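**4 October 2022 — gripper comparison, kitchen sim**

Swapped the Walmont two-finger for the Stevitz on the same arm and reran the plate task. Same controller settings for both, Cruickshank planner, gains left where they were in June. Start pose unchanged. Each gripper got 80 episodes.

Walmont: 30 failures, mostly at lift. Stevitz: 9, and those look like planner timeouts, so I'm not putting them on the gripper yet. Contact log for the Stevitz batch came to 833 events after filtering. Haven't looked at the unfiltered file.

Approach is top-down over the dark brown food with the small round yellow piece. The yellow wedge at the left of the plate stays clear of the gripper in this pose, so I left it out of the collision margin check.

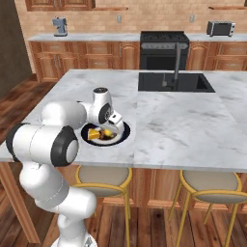 Do we need to retune the force limit for each gripper? Only for the Walmont. Its pads are stiffer in the model and the limit trips early on soft objects. The Stevitz runs fine on the default.

Wrist clearance over the rim is tighter than I'd like with the Stevitz body — raised the pre-grasp height and it stopped grazing. Change is in the Carusside branch, not merged.

To do:

- rerun the timeouts with a longer planning budget
- same test with friction turned down
- check whether the Walmont lift failures all come from the same approach angle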